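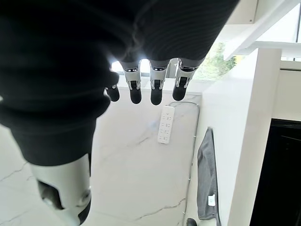 Wie lange muss ein frisch angesetzter Sauerteig stehen, bevor man zum ersten Mal damit backen kann?
Rechnet mit einer guten Woche, bei mir waren es 8 Tage, und in einer kühlen Küche darf es gern noch etwas länger werden.

Liebe Backfreundinnen und Backfreunde,

so, nun komme ich endlich dazu, Raphaël zu antworten, dessen Nachricht mir seit Tagen im Kopf herumgeht (beim Kneten hat man ja Zeit zum Nachdenken!). Ich setze sie noch einmal darunter, damit auch diejenigen mitkommen, die erst neu auf der Liste sind. Herzlich willkommen übrigens, wir sind jetzt 113!

Am 2.2.21 schrieb Raphaël Pruvost:
> Hallo zusammen,
> mein Roggenansatz ist am dritten Tag wunderbar
> aufgegangen, und seitdem rührt er sich kaum noch. Er
> riecht ein bisschen nach Apfelessig. Ich nehme
> Vollkornmehl aus der Mühle in Lovau und füttere
> morgens und abends. Soll ich ihn wegwerfen und neu
> anfangen? Und wie warm steht eurer?
> Viele Grüße, Raphaël

Lieber Raphaël, bitte wirf nichts weg! Was Du beschreibst, kenne ich von fast jedem Ansatz, den ich je gemacht habe. Der erste große Schwung kommt meistens von Bakterien, die mit der Säure bald nicht mehr zurechtkommen, und dann wird es still im Glas, bis die Hefen so weit sind. Das zieht sich manchmal ein paar Tage hin, und man steht davor und möchte am liebsten hineinpusten. Der Geruch nach Essig klingt für mich ganz in Ordnung. Bei rosa Streifen oder Schimmelflaum gehört der Ansatz allerdings in den Müll, da bin ich streng.

Füttern würde ich in der ruhigen Zeit nur einmal am Tag, einen Teil Ansatz, einen Teil Mehl, einen Teil Wasser. Wenn Du morgens und abends nachlegst, verdünnst Du ihn immer wieder, bevor er richtig in Gang kommt. Und das Wasser bitte gut handwarm, höchstens 40 Grad, sonst nimmt er es Dir übel.
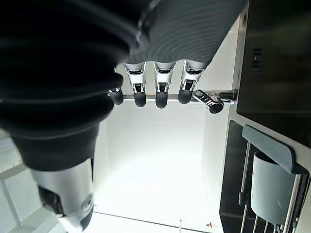 In der Küche

Zur Wärme: Meiner steht im Backofen, nur mit eingeschaltetem Lämpchen, und zwischen Tür und Rahmen klemmt ein Kochlöffel. Meine Mutter hat ihren Ansatz noch unter die Bettdecke gestellt, in ein Küchentuch gewickelt, und wehe, jemand setzte sich darauf. Im Oktober hatte ich übrigens dasselbe Problem wie Du, da war bei uns die Heizung noch aus, und mein Ansatz hat geschmollt, bis ich ihn umgesiedelt habe.

Das Mehl aus Lovau kenne ich gut. Es ist recht grob gemahlen und nimmt viel Wasser auf, aber langsam, also erst einmal abwarten und dann entscheiden, ob noch ein Schluck dazu muss.
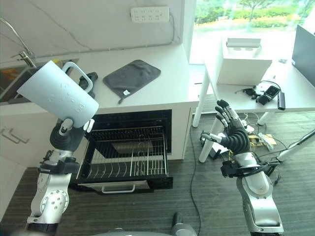
Muss das Wasser für den Ansatz abgekocht sein?
Normales Leitungswasser genügt völlig, ich habe nie etwas anderes genommen.

Ach ja, und weil danach auch gefragt wurde: Das Rezept für das Kümmelbrot tippe ich noch ab. Mein Zettel ist leider so fettig, dass ich bei der Salzmenge selbst raten muss, deshalb backe ich es lieber vorher noch einmal.

Schreib doch bitte, Raphaël, wie es Deinem Glas geht, ich bin wirklich gespannt!

Mit herzlichen Grüßen aus der warmen Küche
Zdzisław Marciniak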